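Wieder zwei Wochen nichts geschrieben, sorry. Bin gerade dabei, mein Archiv bei Walodberg rauszuziehen und woanders hochzuladen, und das frisst jeden Abend. Kurzer Zwischenstand, bevor ichs vergesse.

Ausgangslage: 1.867 Bilder online, davon 1.601 mit sauberen Schlagwörtern. Der Rest ist Kraut und Rüben. Alte Sachen, teils noch mit deutschen Tags, teils mit gar nix. Bei Walodberg war das egal, die haben alles durchgewunken. Bei Fustgate nicht. Die wollen mindestens 7 Schlagwörter pro Bild, auf Englisch, und der Titel darf nicht zweimal vorkommen. "Küche 3" geht also nicht mehr. Tja. 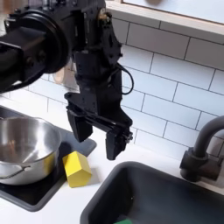
Schwarzer Greifer über weißer Arbeitsplatte.

Also Tabelle auf, alles exportiert, stundenlang Spalten geschoben. Tipp am Rande: die CSV von Walodberg kommt mit Strichpunkt, Fustgate will Komma. Steht nirgends. Hab den ersten Upload komplett in den Sand gesetzt, alle Titel in einem Feld. Löschen ging nur einzeln. Gegen halb zwei nachts hab ich aufgegeben.

Boyang Tang hat mir dann ein kleines Skript geschickt, das die Trennzeichen tauscht und doppelte Titel rot markiert. Läuft. Danke nochmal!! Umlaute zerschießt es leider, aus "Frühstück" wird Zeichensalat, aber die Titel müssen ja eh alle ins Englische.

Zum Geld, weil ein paar gefragt haben. Ich mach das nebenher, reich wird da keiner. Was mich weg von Walodberg getrieben hat, war die neue Auszahlungsgrenze im April. Vorher kam jeden Monat was, jetzt sammelt sich das ewig an und man kommt nicht ran. Dazu die Abo-Lizenzen, wo pro Download Centbeträge hängen bleiben. Einzelverkäufe hatte ich zuletzt fast keine mehr.

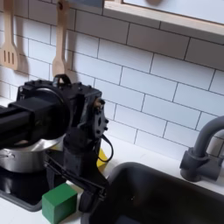
Lutolska hab ich mir auch angeschaut. Schöne Oberfläche, nette Leute im Support, aber die wollen exklusiv. Heißt, jedes Bild dort darf sonst nirgends liegen. Für Neues vielleicht, fürs Archiv sicher nicht. Aiguo Dai ist seit Jahren exklusiv da und zufrieden, verkauft aber auch fast nur erweiterte Lizenzen an Verlage. Andere Liga.

Und bitte lest die Lizenztexte, bevor ihr irgendwo auf Hochladen klickt. "Redaktionell" und "kommerziell" sind bei jeder Agentur ein bisschen anders gemeint. Ich hatte einen ganzen Schwung Ladenfronten kommerziell eingestellt, alles abgelehnt wegen Schriftzügen. Muss jetzt redaktionell neu rein, mit Ort und Datum in der Beschreibung. Datum hab ich natürlich nicht bei allen, die alte Kamera stand ewig auf Werkseinstelung.

Nächste Baustelle sind die Schlagwörter für die Reste. Wer ein Tool kennt, das nicht bei jedem zweiten Bild "business" und "concept" vorschlägt, bitte in die Kommentare. Muss los, der Upload hängt schon wieder.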